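Storage and Handling of Small Parts
Unit 6: Open Bins for Loose Bar Stock

Course notes, Rarulbridge Technical College
Read before the January workshop. Bring the Honorato dimension sheets.

1. Scope

This unit covers short bar stock kept loose in open sheet-metal bins. Racked stock and bagged hardware were covered in Unit 5. Long stock, meaning anything over 451 mm, goes on cantilever arms and is left out of these notes.

2. Terms

Floor: the flat base on which the parts come to rest.
Front lip: the sloped edge on the picking side.
Back wall: the tall panel opposite the lip.
Flare: the outward angle of a side wall, measured from vertical.
Resting pose: the position a part takes after being dropped and left alone.

3. Resting poses of a rectangular bar

A rectangular bar has three pairs of faces and so three kinds of resting pose. Lying on its widest face is the most stable. Lying on a narrow long face is stable if the section is close to square. Standing on end is rarely stable without support from a wall or another part.

When bars are few, most lie flat and can be treated as a single layer. As the fill rises, bars begin to bridge across each other, and the upper ones tilt. The tilt is limited by the thickness of the lower bar and the distance to the point of contact on the floor.

4. Walls and lip

A vertical wall lets a bar lie tight against it, with no finger clearance on that side. A flared wall guides the lower edge of the bar inward and leaves a wedge of space above it. In the Mundatport exercise the flare is set at 31 degrees on both sides. Record the gap at the top edge of the bar, then repeat with the wall vertical.

A sloped lip has the same effect at the front. It also shortens the reach, but it takes depth from the bin, so the fill line must be marked below the lowest point of the lip.

5. Mixed stock

Two finishes may share a bin if the section and length are the same. Color is then the only sorting key, and it should hold up under the shop lighting. Dark green and reddish brown separate well in neutral light and less well under warm lamps.
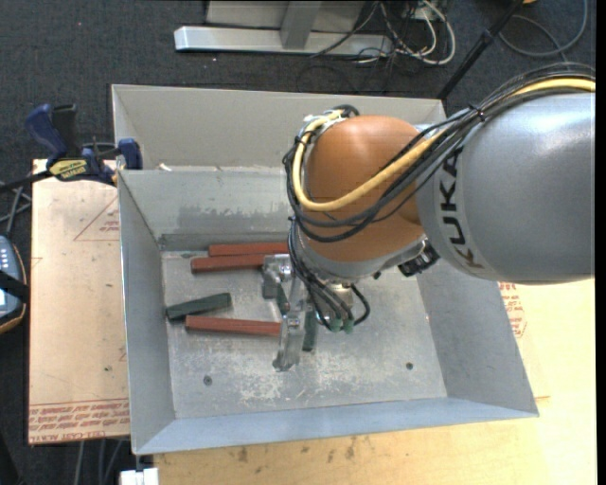
What is the first thing to check when a bar lies too close to a wall to be picked up?

Check the clearance between the long face of the bar and the wall. If it is less than the thickness of a finger, slide the bar toward the middle of the floor before lifting.

6. Exercise

Using the Zuken worksheet, drop a bar 104 times from the same height into an empty bin. Enter each resting pose in the table and mark any contact with a wall. Empty the bin between drops. Hand in the table with a sketch of the bin in section, floor and lip dimensions included.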